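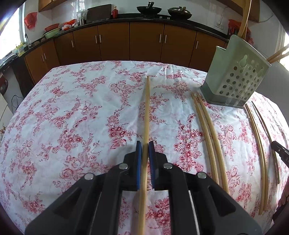

The rose tablecloth at Cuesta, with one of the long sticks on it.

I'd been trying to get Dilek Kozan to sit down with me since July, and when she finally said yes it was on one condition -- I had to eat first. So I did (twice, if we're counting the soup!) and then we talked about Florkulness, the supper club she runs with her cousin Tuncay Uçar.

"People think it started with a plan," she told me. "I just had too many eggplants and a loud family."

These days there's a waiting list of 653 names for a room that seats 20. I asked if that scared her. "The list doesn't scare me. The dishes scare me," she said, and Tuncay yelled something from the hall that I won't print.
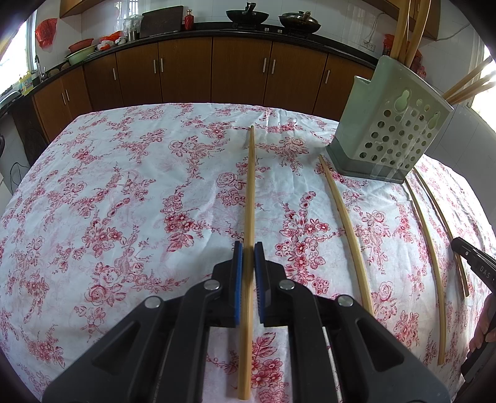 Food & Neighbors

She learned most of it from her aunt, Kevser Güneş, who never wrote down a recipe and still calls to ask what went wrong. "She always assumes something did," Dilek said. "She's right, mostly."

I wanted to know about moving to a bigger place, so I brought up the old Ramar building. She made a face. They looked at it three times and the rent went up each time -- and anyway, she likes hearing every table at once. "If I can't hear you chewing, how do I know you're happy?"

The next dinner is 12th January, and she's doing lamb.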